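Hallmont Makers Help > Robots & Automation > Arms and grippers

Arm drags the top layer off the sandwich when the gripper lets go

Posted by setance_garage, June 25, 2025

I've been building a sandwich line at our shared workshop since December. One arm, a two-finger gripper, a small camera on a bracket next to it, and more clear acrylic than I care to discuss with my spouse. Buns, tomato and meat stand on edge in holders to the left and right. The arm picks a slice, swings over to the tray in the middle, lays it on the bottom bun and lets go.

Letting go is the problem. Bun and meat behave. Tomato sticks to a fingertip and slides, and by the time the shredded cabbage goes on I have something closer to a landslide than a lunch. Out of the last 82 builds, 3 stayed stacked well enough that I'd hand one to a person I liked.

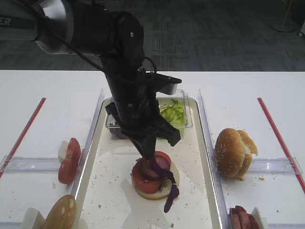
Photo: setance_garage / Hallmont Makers Help. Click to enlarge.

The fingertips go right down onto the stack like that. I had them stopping higher at first, but then the slice fell and landed wherever it felt like. Now it lands where I want and leaves again with the gripper.

Tried so far: opening slower, opening faster, wiping the fingertips, swearing. The fingers are the stock black ones. I run everything from a Merau controller, 442 lines of script, most of it comments apologizing to my future self. Is this a fingertip problem or a motion problem? I'd like to fix one thing at a time, and I'd like it to be the cheap one.

3 replies

tlapale_bench

Motion first. It costs nothing and I'd bet on it.

If you open the fingers and go straight up, whichever finger is wetter keeps the tomato. Try this order:

Come down until the slice touches the one below, then stop. No pressing. A tomato on a tomato is a greased hinge, and pushing on it only picks which way it swings.
Open a little, a few millimeters past the thickness of the slice.
Move the whole gripper sideways a hair, toward the finger that tends to stick, so the slice peels off it. Then back to center.
Now open the rest of the way and lift, slowly for the first bit.

The sideways move looks silly, as if the arm has had second thoughts about lunch. Mine has done it for a year and I've stopped noticing.

Also look at your overlap. You have the second tomato sitting well up over the first with the meat between them, so the pile leans before the cabbage even shows up. I'd put the meat down on the bun and both tomatoes over it, closer to center. Then retest before you buy anything.

If it still sticks after that, go to ribbed fingertips. Smooth ones grab wet slices like a suction cup. Use something rated for food contact - the print you already have lying around probably isn't.

gearlunch

just use drier tomatoes

no_more_servos

The drier tomatoes guy is sort of right, annoyingly. Lay the slices on paper towel for ten minutes before you load the holder. When they stand packed on edge the juice runs down and the bottom of each slice is a swamp, so check which part of the slice your fingers are grabbing. Mine were grabbing the swamp.

Cabbage is a separate headache. It comes up in clumps, it hangs over the side, and one strand always holds on to the gripper for the ride home. I gave up on placing it neatly. I drop a smaller pinch twice, from a bit higher, with a quick open-close-open at the end to shake off the stragglers. Some still ends up on the tray. I eat that part.

One more thing on your script: save a camera picture right after every release. I spent weeks blaming the lift when the slice was already crooked on the way down.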